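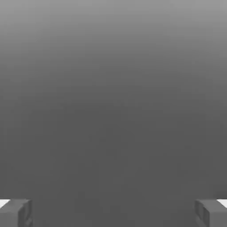 Courses > Cosmetic Science for Salon Students > Unit 7: Reading a Shampoo Claim

Unit 7 handout
Instructor: Marianna Krawczyk

Bring this to the February practical. You will need a pen and one bottle of whatever you use at home, with the label still on it.

1. What a shampoo has to do

A shampoo has to lift oil and dirt off the scalp and rinse away. The cleaning is done by surfactants. One end of the molecule likes water, the other end likes oil, and between them they carry sebum down the drain. Most of the rest of the bottle is water, plus something to thicken it, something to keep microbes out, scent, and usually a conditioning polymer or a silicone.

Keep that in mind whenever a label talks about nourishment. The hair you can see is dead. It has no blood supply and does not eat. Ingredients can coat it, swell it a little, make it slippery or weigh it down, and some small molecules get past the cuticle. The follicle is alive, but it sits under the skin, and a product that is on the scalp for a minute or so and then rinsed has very little time to do anything there.

2. "Sulfate-free"

Students ask about this more than anything else. Sulfates such as sodium laureth sulfate are strong, cheap cleaners. They can be harsh on dry scalps, and a client who says they sting should be believed. But "sulfate-free" only tells you what was left out. Some of the replacements (the olefin sulfonates, for instance) can strip hair just as well. How a shampoo feels depends on the whole blend, the amount of each cleaner and the pH, and the front label gives you none of that.

On color fading: water alone takes out a fair amount of dye. Before you tell a client that her old shampoo ruined her red, ask how often she washes and how hot she runs the shower.

3. Four labels to argue with

These are the ones we use in class. Write your answer under each before we discuss it.

Stola Daily Wash. "Strengthens hair from the first use." Compared with what? Conditioned hair breaks less under a comb, and a maker can call that strength. Would you?

Stisgate Clarifying Shampoo. "Removes 2 years of buildup." I would like to know how anyone measured the two years. Find the ingredient that could remove mineral deposits, if there is one, and say what it is called on the list.

Schumacher Scalp Tonic Shampoo. "With caffeine." Look at where caffeine falls on the ingredient list. Then look at the directions. Any study you are handed on this should be checked for one thing first: was the caffeine rinsed off or left on?

Hasora Silk Protein Wash. "Rebuilds hair structure." Hydrolyzed protein can cling to damaged spots and make hair feel thicker until it washes out. I do not call that rebuilding, and I would mark you down for saying it to a client.

4. Reading the ingredient list

Ingredients are listed in descending order down to one percent. Below that they may appear in any order the maker likes, and color additives can go at the end. So a plant extract that seems to be halfway up the list may be there in a trace amount. A useful habit is to find the preservative or the fragrance. Both are normally used at low levels, and most of what comes after them is there in small amounts too.

Note that "fragrance" is one word covering a mixture. If a client reacts to a product, that word will not help you find out why.

5. The consumer panel problem

Suppose a box says most users agreed their hair felt softer. In the made-to-order example for this unit, 135 people were given a free bottle and a questionnaire. There was no second bottle to compare it with. They knew what they were testing and what it was supposed to do. I would expect most of them to say yes to plain shampoo with a nice smell.

Now suppose there had been 2,000 people. Has the test improved? Be ready to defend your answer. A bigger number makes the percentage steadier, and it does nothing about the missing comparison.

What I would want to see: a half-head test, same stylist, same water, with the person judging the hair kept in the dark about which side got what. These tests are not hard to run. Ask yourself why they so seldom make it onto the box.

6. For the practical

Copy the first 7 ingredients from your own bottle. Mark each one as water, cleaner, conditioner, thickener or don't know. "Don't know" is a perfectly good answer and costs you no points. Guessing does.

Then pick one claim from the front and write down what result would make you stop believing it. If you can't think of any, write that down and we'll start with yours.

Reading: the surfactant chapter in the course pack, skipping the section on bar soap.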